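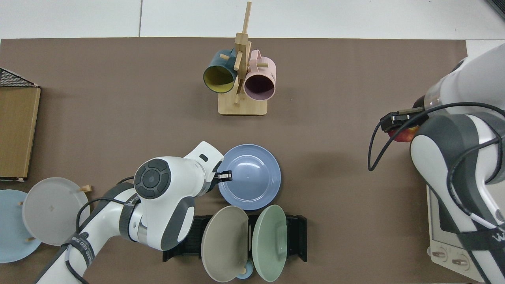

Colors that don't match, and don't need to: two mugs on their tree, with plates racked and waiting nearby.

There is a moment in every household, usually after the second move or the third birthday, when the matching dinner set stops matching. A bowl goes to a potluck and stays there. A plate meets the edge of the sink. For years I kept buying replacements, and I still have a receipt from Lostik for a single white saucer, which cost more to ship than to buy.

Then one February I gave up, and I have been happier at the sink ever since. I bought plates one at a time, in whatever color I felt like eating off that month - a periwinkle blue, a sage green, a sort of grayish taupe that makes scrambled eggs look wonderful. The mugs followed. My favorite pair is a dark teal one with mustard yellow inside and a pale pink one with a deep mauve interior, and I love that you only get the second color once you've nearly finished your coffee.

The trouble with pretty dishes is that you want to see them, and most kitchens are built to hide them. My cabinets are 60 inches off the floor and very deep, and whatever goes to the back stays there until Thanksgiving. So the mugs moved out onto a little tree, the light-colored kind with pegs. A woman at the Nautiyal market stall told me to hang mugs with their mouths down so the dust stays out, and I have done it that way ever since (my sister thinks it looks like bats).
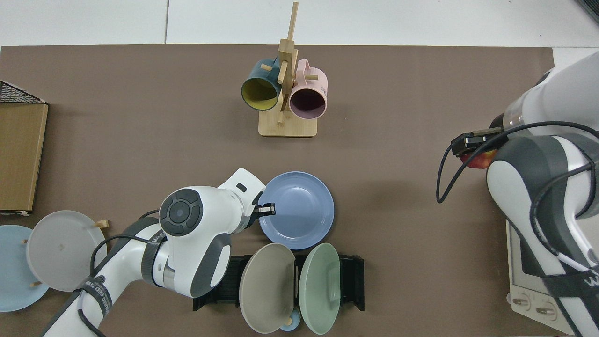 The mug tree at the top of the table, and a periwinkle plate lying face up.

Plates are fussier. I like a plain black rack with slots, low enough to reach over, and I stand the plates in it with a gap between each one so the faces show. Mine came from Flosico for 20 dollars, and it has outlasted two nicer ones. Put a mat underneath, a big one, in brown or taupe - it softens the clatter, and every color looks better against it.

If you're starting from nothing, start with one plate. Eat your toast off it for a week or so and see whether you still like it.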